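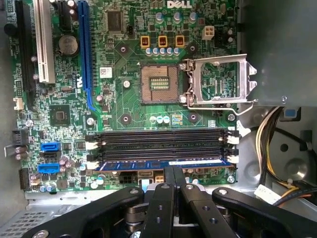
Zakat: Notes for Session 4
Flirkumthorpe evening class, handout revised 9/5/21

Bring last session's sheet on intention (niyyah). If you've lost it, borrow one, and intend to return it.

1. What it is
Zakat is the yearly due on wealth, and one of the five pillars. The word carries the senses of growth and purification. It is owed, so please don't write "charity" in your answers without qualifying it. Voluntary giving is sadaqah, and we get to that in section 4.

2. Who pays
A Muslim whose wealth stays at or above the threshold (nisab) for one lunar year. The lunar year is shorter than the one your accountant favours. The schools differ on whether a child's property is liable; the Hanafis generally say no, the other three yes. Know both positions before you pick a favourite.

3. How much
On cash, gold, silver and trade goods the rate is one part in forty. Worked sum: savings of $1,000, assumed to be over the nisab for the exercise, give $25. Every year somebody gets $250. Check your decimal point.
Crops and livestock have their own rates. We won't do camels unless there is time, and there is never time for camels.

4. Who receives
Surah at-Tawbah (9:60) names eight categories, beginning with the poor and the needy. Learn all eight in order. Building funds are a disputed case, as the Drillilwood group found in April over a very long pot of tea.
Sadaqah has no threshold, no fixed rate and far fewer forms to fill out.

5. For next time
Read pages 14 to 16 of the course reader. Write a paragraph on whether jewellery in regular wear is zakatable, citing at least two schools. "My aunt says" is not a school.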